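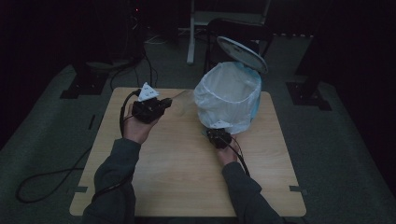
What Does a Boss Do All Day?

Have you ever wondered what it's like to run a whole company? Maybe you picture someone in a giant chair, pointing at people and shouting orders. Real bosses do a lot of other things, and some of them are surprisingly fun!

Let's start with a big word: delegate. You say it DEL-uh-gate. To delegate means to hand a job to someone else and trust them to do it. You've done it yourself if you were ever captain of a kickball team and said, "You cover second base, I'll pitch." One kid can't play every spot on the field, and one boss can't do every job in a company either.

Think about a make-believe toy factory

Let's make one up and call it Basier Toys. It's in a town called Gistotcombe, and it makes wind-up frogs. When it opened, just 2 people worked there. They built the frogs, painted them, packed them and took them to the post office every Saturday morning. Neither one needed to be much of a boss. If there was a problem, they talked about it over lunch.

Then everybody wanted a frog! Soon Basier Toys had 50 workers, and lunch got pretty crowded. Who orders the springs? Who fixes the paint machine when it sneezes green all over the wall? Who calls the store in Clurville that got a box of frogs with no legs? The two founders (a founder is a person who starts a company) had to pick people to be in charge of each part.

Those people are called managers. A manager looks after a small group, and a group is often called a team or a department. At Basier Toys there's a spring team, a paint team, a packing team and a team that answers the phone.

So what's left for the big boss?

Plenty! The person at the very top is often called the CEO, which is short for chief executive officer. The CEO has to think about next year while everyone else is busy with today. Should we make wind-up turtles too? Do we have enough money for a new building? If we open a shop in Maldonado, who will run it?

A choice like that can take weeks. Say the turtles would need 4,000 new springs, and there are only 1,257 on the shelf. The boss asks the spring team how long it takes to get more. Then she asks the money team what they cost. Then she asks the paint team if they can mix a good turtle color – and they might tell her no, the machine is still sneezing. A big part of being a boss is asking questions and listening hard to the answers, even the ones you don't like.

What if the boss gets it wrong?

It happens all the time. Maybe the turtles come out and kids would still sooner have frogs. A good boss says, "That was my idea and it didn't work. What should we try now?" That takes guts! It also helps the workers feel safe telling the truth when they make a mistake of their own, so problems get fixed while they're still small.

Try it yourself

Next time you have a group project at school, try being the manager for one day. Ask each person what they like doing best. Write down who has which job and when it should be finished. Then comes the hard part – let them do it their own way, and don't grab the markers! Check in halfway through and ask if anyone is stuck.

The next day, swap, and let somebody else be in charge. You'll find out what it's like to get the directions as well as give them.

Words to know

Delegate: to give a job to another person and trust them with it
Founder: someone who starts a company
Manager: someone who looks after a team
CEO: the person in charge of the whole company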